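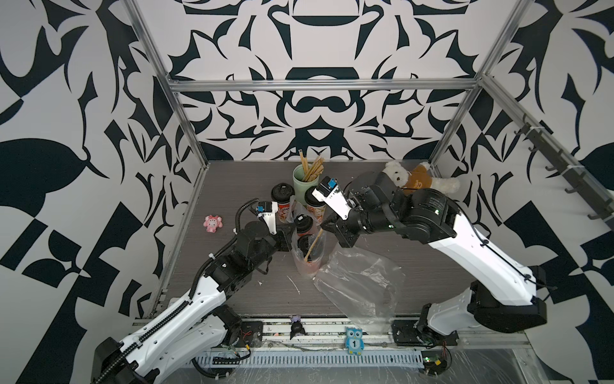
Pemmont names appeals chief, eventually

Aug 23, 2021

The Pemmont government has filled the top job at its court of appeal, a mere six months after the position fell vacant in February and well after most people had stopped asking.

The appointment was announced in a statement of 22 words, two of which were the name of the court. The government declined to elaborate, saying the statement spoke for itself.

The backlog has been more talkative. The court's registry lists 712 appeals waiting for a hearing date, up from 441 when the chair was last occupied. Among them is the long dispute between Courtois and Diltance over a shared driveway in Puvavetti, now on its third set of lawyers and its second driveway.
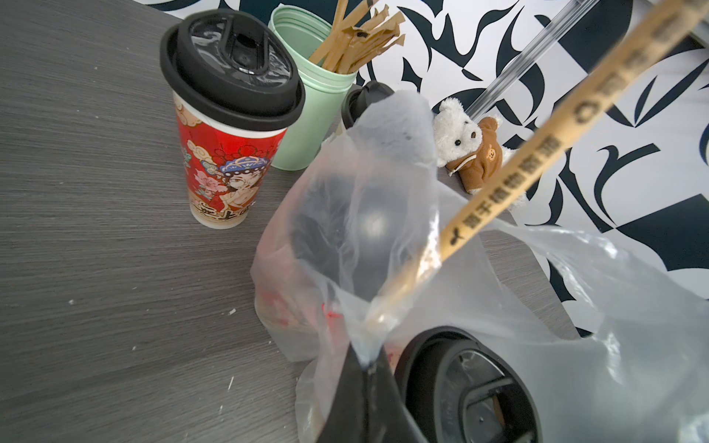
A red paper cup with a black lid, beside a mint-green container.

A petition calling for the vacancy to be filled gathered 2,125 signatures over the winter. The government said it had not been influenced by the petition, which it had also not received.

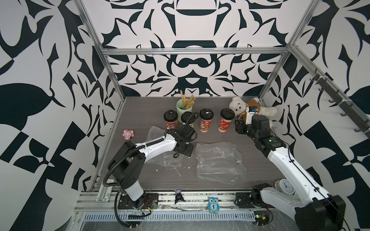 What happens next

The new chief is to be sworn in at Puvavetti courthouse, on a date to be advised. Lawyers with matters before the court have been asked to be patient and to stop phoning the registry. A review into why the appointment took so long is expected to report in February.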